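Home | Notebook | Rigs | Parts shelf | Contacts

Bench notebook — folding table, handheld gripper pair
October, kept by Huw P.

08:40. Picked up from Eskil's note last night: left gripper reading sticky at the closed end, right one fine. He'd written "feels like grit" and gone home. Opened the left jaw housing, no grit. Bit of lint wound round the pivot, white, off the garments presumably. Pulled it with tweezers. Didn't oil it, Ingegerd is firm about that after the stained shirts.

Closed-end reading now back to 3 on the counter, same as the right. Was 32 before cleaning. Wrote both on the tape inside the lid.

09:15. Cable on left gripper. The loop down to the wrist is too tight if the operator has a long forearm (Suleiman) and too floppy if not (me). Tried it velcroed at the cuff, tried it free. Free is better for folding, the pull comes on when you reach to the far side of the table. Leave about a hand's width of slack at the connector and DON'T clip it to the sleeve. Last connector that failed had been clipped.

Spare leads: one left in the Jelholm box. Helge to order more, told him twice now.

09:50. Marker plates. Checked the screws on both. Right plate had a quarter turn in it, so every take since whenever it worked loose is suspect for angle. Went back through Eskil's runs and the offset starts to creep after his second batch. Flagged those in Setora as "check plate", didn't delete anything. Threadlock on both screws, the blue, tiny amount. Left to cure till after coffee.

Wiped plates with dry cloth only. Someone has been using the screen wipes and there's a haze on the spare pair.

10:45. Recalibrated. Usual order:
- grippers on the table, jaws shut, plates up, wait for the tracker to settle
- jaws open full, log
- jaws shut, log
- pick up left, slow circle over the table, put down
- same with right
- both together, bring them nearly touching in the middle, then apart

First go failed on the right. Plate was dropping out of view when I rolled my wrist outward. Second go fine, residual well inside what we want. Saved as the new default, old file kept with _oct on the end.

11:20. Test folds on the white tiered one, the thin fabric with the gathered seam. Picked it because it's the worst we've got — if the jaws hold that they hold anything.

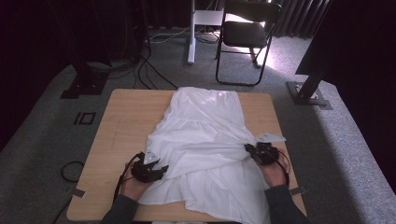 Pads are the weak point. On thin stuff the tips need to come down flat on the table and then close, otherwise you get one layer and the one under stays behind. Old pads skate a bit before they bite. Swapped left pads for the softer Matar ones, kept old on the right to compare. Ran the edges in to the middle a good few times with each. Softer ones picked up both layers more often but they grab the ruffle too and you have to shake it off. Not sure that's a win. Suleiman prefers the old ones, says he can feel the edge through them. Leave it mixed until Ingegerd has had a go.

Also the hem hanging over the near edge drags on your lap if you sit close. Sit back or pull the whole thing up first. Should go in the operator sheet, it isnt there.

12:10. Tape on the table edges lifting at one corner, pressed it down again. If it shifts the table position goes with it so please don't pick at it while waiting for uploads. Table not to be moved without telling me or Eskil. If it has been nudged, line it up again BEFORE calibrating, I did it the other way round last month and lost a morning.

13:30. Logger. Dropped out once after lunch, left stream only, then came back by itself. Swapped ports at the hub, no repeat in 200 cycles of open/shut. Called it the port. Put red tape over the bad one. Counter limit for pad change is still set to 400, I'd bring it down for the soft pads but want to see wear first.

14:50. Helge rang re the Fatach charger, says its the fan and not the cells. Bring it down to him when somebody is going that way.

To do
- new leads (Helge!!)
- second look at right plate tomorrow, see if threadlock has held
- pads decision after Ingegerd
- operator sheet: hem, cable slack, no wipes on plates
- lint check at start of each shift, tweezers now live in the lid

Eskil — left gripper is good to use. If it goes sticky again dont force it, open it up and look at the pivot first.

This site uses cookies to remember your login. Accept | Settings

Last updated: October, 16:05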